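# Half the clips, same grip: the Mamach bottle results are out

I've been pestering Ngan-ling Au for this write-up since before the summer, so forgive me if I go on a bit. Her group at the Yuen lab in Testville has finally put out its results on choosing training clips for a gripping robot, and I think they're lovely. They're also slightly annoying if, like me, you have spent a good part of your working life collecting as much data as you could get your hands on!

The short version: they recorded 1,165 grasps with a person driving the arm, then let a fairly simple scoring method pick out 551 of them. A gripping model trained on only those did as well in testing as one trained on the full pile. On the awkward items it did a bit better. The project is called Mamach (I asked, it's only a name, it doesn't stand for anything) and the code for the scoring part should follow in November.

Now the longer version, with coffee.

## What they were after

Most of us who teach arms to pick things up do it by showing. Somebody steers the arm, the cameras run, and at the end of the day you've got a folder of clips and a sore shoulder. Then you train on the lot. If the robot is bad at something you go back and record more, and the folder gets bigger, and the training run gets slower, and you tell yourself it's worth it.

Cyprian Ziółkowski, who did most of the legwork on this one, had a hunch that a lot of those clips were saying the same thing over and over. A rigid box on a clear table, gripped from the side, is a rigid box on a clear table. By the time the model has seen a good few of them it has got the idea. What it hasn't got is the feel for shiny curved plastic, or a wrapper that has come away from whatever it was wrapped round, or a row of things so close together that you have to work out which edge belongs to which.

So the question was whether you could spot the useful clips before training, using nothing but the view from the wrist. That last bit matters to the group. They've a fixed camera over the table as well, but they wanted a method that would still work for people who only have the one at the gripper, and plenty of small workshops do only have the one.

## How the scoring works

I'll try to do this without any maths, and Cyprian can shout at me later.

They start with a small model trained on a handful of clips. It isn't much good, and it isn't meant to be. You show it the wrist view from a new clip, pause before the fingers close, and ask it to guess where on the object the fingers are going to land. Then you let the clip run on and compare the guess with what the person driving the arm really did.

If the guess is close, the clip gets a low score: the little model knew that already. If the guess is a long way off, the clip gets a high score and it's probably worth keeping. The clever part, and the part I'd have got wrong, is that they don't ask just once. They ask at several points along the approach and look at how the guess wanders. A clip where the guess is poor at first and then settles is a good teacher, because there's something in the view to learn from. A clip where it jumps about right to the end is more often a bad recording, with the view blocked or the driver changing their mind halfway, and those get dropped however surprising they look.

Wing-sze Kuo told me that second rule came out of a very grumpy week. Their first version kept anything surprising, and it filled up with rubbish: fumbled approaches, a sleeve over the lens, that kind of thing. The model trained on it was worse than useless on bottles, so they went back and watched the picks one by one until they saw the pattern in the guesses.

Bottles turn out to be where the scores run highest, particularly glossy ones with big printed labels. The curve throws highlights, the print gives the model strong edges that have nothing to do with the shape, and when a label starts peeling you've got an edge in a place where there's no edge to hold. Boxes come near the bottom of the list and soft bags are somewhere in the middle, which surprised me, as I'd have put bags at the top.
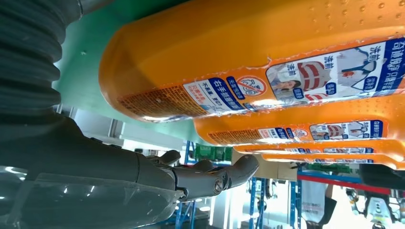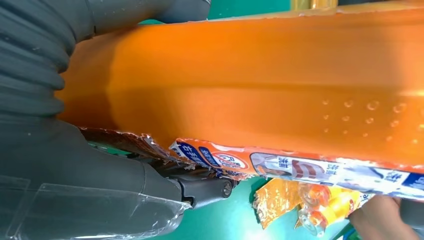 *Wrist-level views from the Mamach bottle work: a row of orange bottles in the first, and in the second a single bottle between the fingers, with its label torn.*

I like the pair because you get both sorts of trouble. In the row, the nearest bottle takes up so much of the view that the ones farthest back shrink to thin bands of orange, and to a small model they're all more or less one orange thing. With the single bottle it's the surface that's the pest. There are clear droplets on the plastic, and a ragged brownish strip hanging off the label near the gripper, and a big round "RIO" logo that any vision model is going to find terribly interesting even though it tells you next to nothing about where to put a finger.

## The numbers I scribbled down

Testing was 1,000 grasp attempts for each of the two models, on items that hadn't been in the training clips, with the order shuffled so that neither got the fresh morning objects and the other the battered afternoon ones. Across everything, the two came out level. The group is careful to say "level" and leave it there, and the small gap that did show up went one way on one day and the other way the next.

Split it up by type of object and it gets more fun. On plain boxes the full-data model had a slight edge. On curved, shiny and labelled things the slimmed-down one was ahead, and it was ahead in each batch of testing, which is why Ngan-ling is willing to put it in the summary. Her reading is that when you train on everything, the boxes drown out the bottles. I asked whether you couldn't fix that by weighting bottles more heavily and she said yes, you could, if you'd already gone through and labelled every clip by hand, and would I like to come and do that for her? I would not.

There's a practical bonus too. Scoring the whole collection took nearly 30 minutes on the one ordinary workstation they keep by the arm, so you could run it over lunch and know by the afternoon what to record more of. Kwok-wai Hsueh has started doing exactly that. He looks at the highest-scoring clips first thing, sees what kind of object keeps coming up, and sets out more of it for the next session. That isn't in the write-up as a result, as they haven't measured it properly, but I reckon it's how most people will end up using the thing.

## Some grumbles

It wouldn't be one of my posts without a few.

All of this is one arm with one style of gripper. The little model's guesses are about where those particular fingers land, so if you've got a suction cup you'd have to rethink what you're asking it to guess. Cyprian thinks the idea carries over, and Dakeck, who make a two-cup head and have been chatting to the group, are going to have a go with theirs. I'd want to see that before I got too excited.

I'm also not sure about the starting handful. The method needs some clips to train the small model before it can score anything, and the write-up picks those at random. What if you get an unlucky draw and it's all bottles? Presumably then it thinks boxes are the exciting ones. They tried several random starts and the lists of kept clips overlapped a lot, though by no means completely, and I'd have liked more than the one paragraph on it.

And throwing data away makes me nervous, full stop. The group hasn't deleted anything, I should say. The low scorers are all sitting on a drive, and Wing-sze wants to check whether they come in handy later on for teaching the arm to put things down again, a job the present scoring ignores entirely. Placing is a different problem and a clip with a very dull grasp might have a really good release in it.

## Where to hear more

Cheng-en Ko is hosting an online chat with the group on Monday at four in the afternoon, with Cyprian going through the scoring step by step and Ngan-ling taking the hard questions. I'll be on it with my list about the random starts. If you've tried anything similar on your own arm, even if it went badly (especially if it went badly!), do come along or drop me a line beforehand and I'll pass it on to Cheng-en.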